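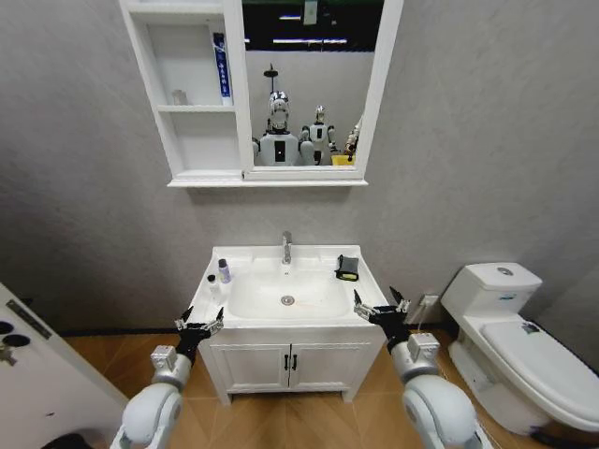
Subject: Re: [vistholm-users] Planner 2 and the bathroom task

On 16 September 2021, the Kundora integration list wrote:

> With the new scene graph, Vistholm now handles the bathroom tidy
> from start to finish. The mirror is no longer a problem: reflected
> geometry is filtered before the planner sees it. We logged 804 runs
> at Grekomham and suggest merging to main.

I'd hold off on the merge.

804 runs sounds like a lot until you open the logs. In 80 of them the filter had been given the mirror's corners by hand, in the config. That is us telling the software where the mirror is. Has anyone tried it with that block commented out? I did, on the Solanki replay set, and the tracker opened a second robot somewhere behind the wall and kept planning around it.

I'm also not convinced by the shelf logic. "Bottle on the counter" and "bottle on the shelf" are separate states in the graph, fine, but the state flips when the planner *believes* the place step has finished. Perception never gets a vote. 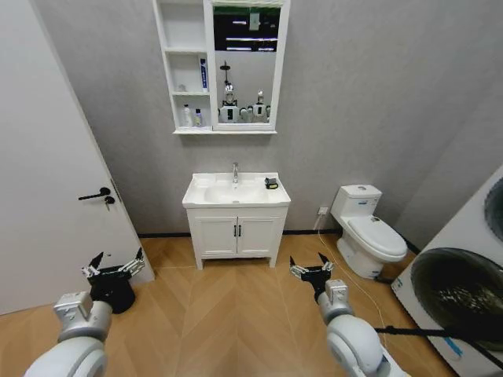

*Head view, bathroom task: small bottles on the bottom shelf, grippers open.*

With a view like that, checking is cheap. Run the detector on the shelf again, compare, and only then update the graph. If it disagrees, stop and say so in the log.

Smaller gripes:

- The toothpaste tube gets a new ID whenever the head moves. I stopped reading at ID 1,382.
- The thin white cable on the floor isn't in the collision map at all. Floor objects under a certain height get thrown away, and I can't find where that height is set.
- `replay --strict` still exits with 0 on failure.

I'll change my vote if somebody posts a batch with no hand-set corners and the re-check switched on. Raw logs please, the summary table hides the retries.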